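Gitgate soft goods cell – finger pads and wrist camera kit

Replacement kit for the two-finger gripper on the Gitgate cell. Fits all cells shipped from Stondberg. In stock.

In the kit
Grip pads, crosshatched, 2
Pad screws, 20
Lens wipe and hex key

When to change
Check pads every 300 cycles, swap at 1,000. Sooner if the hatch looks shiny at the tip. Hats, caps, anything with a brim wears the tip first, the rest of the pad will look fine so don't go by that. Always change both sides. 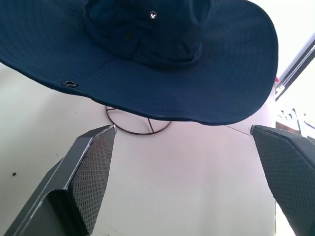 Fitting
Stop the cell, lock out, air off. Open the fingers all the way by hand. Old pad out, scrape off any glue, wipe the seat dry. New pad in with the hatch facing inward. Screws finger tight first, then the key – do not use a driver, the threads strip. Close slowly and check the tips meet level. If one sits high, loosen and start over.

Camera
Wipe lens after every pad change. Then run the teach routine again, even if nothing looks diffrent. Takes two minutes. Needs the fingertips in view on both sides, if you only get one the bracket has slipped.

Stands
Wire stands not included. Bent ones throw the pick height off, replace dont straighten. Order under Fuchs stands, same page.

Ordering
Orders and returns: Elisa Cocco, Stondton office. Fitting questions: Emil Trummer. Have the cell serial ready, its on the plate inside the door.
Older cells with the round pad seat need the adapter – ask before you order, kits can't go back once teh bag is open.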